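대리석 상판 식탁 쓰시는 분들 계신가요?

글쓴이: 밤톨라떼
이사하면서 식탁을 바꾸려는데 흰 대리석이 자꾸 눈에 밟혀요ㅠㅠ 트린비(Trinby) 매장에서 보고 온 뒤로 다른 게 안 들어오네요. 원하는 느낌은 이런 쪽이에요.

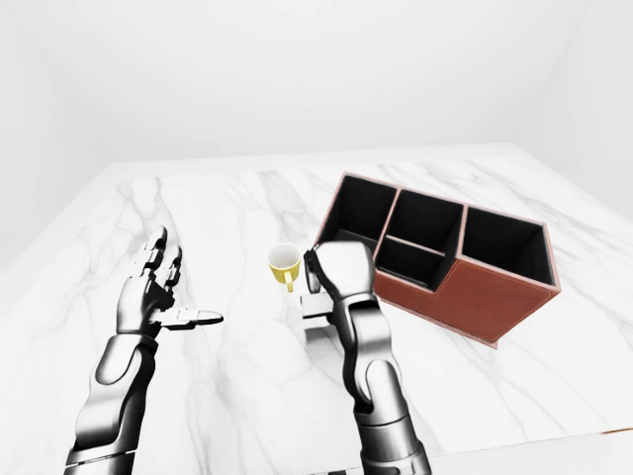
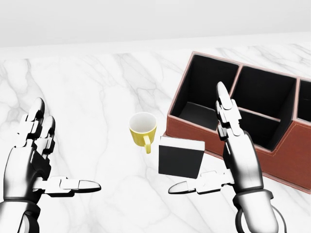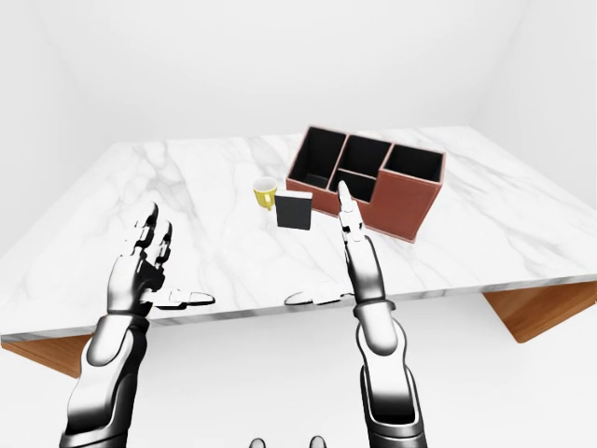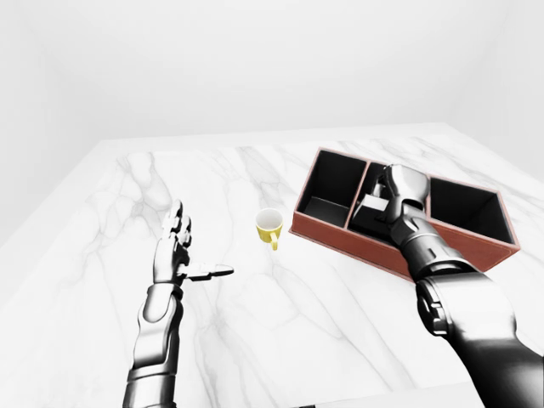

흰 바탕에 연한 회색 무늬, 네 장 다 같은 상판

근데 남편은 김치 국물 한 번이면 끝이라고 결사반대예요. 155만 원이라 저도 좀 망설여지고요. 써보신 분들 어떠세요?

댓글 7

국물주의보
남편분 말씀이 맞아요. 저희는 3년 썼는데 레몬즙 떨어진 자리가 뿌옇게 변해서 안 돌아와요. 천연석은 산에 진짜 약합니다.

도토리묵사발
코팅 제대로 하면 괜찮던데요? 후브만(Hubmann) 코팅제 바르고 카레도 그냥 먹어요. 흘리면 바로 닦긴 하지만요ㅎㅎ

국물주의보
코팅은 얼룩 스미는 걸 늦춰줄 뿐이에요. 식초 자국은 표면이 깎이는 거라 얘기가 달라요.

도토리묵사발
네 뭐 집마다 다르겠죠. 저희 집은 멀쩡해요.

새벽네시반
저는 세라믹으로 갔어요. 잘틴(Jaltine)에서 36개월 할부로 샀는데 냄비도 막 올리고 세상 편해요! 무늬는 가까이서 보면 프린트 티가 좀 나요.

느린거북
무게도 꼭 물어보세요. 저희 건 100킬로 넘어서 배송비를 따로 냈어요.

밤톨라떼
와 무게는 생각도 못 했네요;; 혹시 세라믹은 모서리 잘 깨지나요? 애가 둘이라 그게 걱정이에요.

새벽네시반
모서리는 조심해야 해요. 저는 의자로 한 번 찍어서 살짝 이가 나갔어요ㅠ 둥글게 가공된 걸로 보세요.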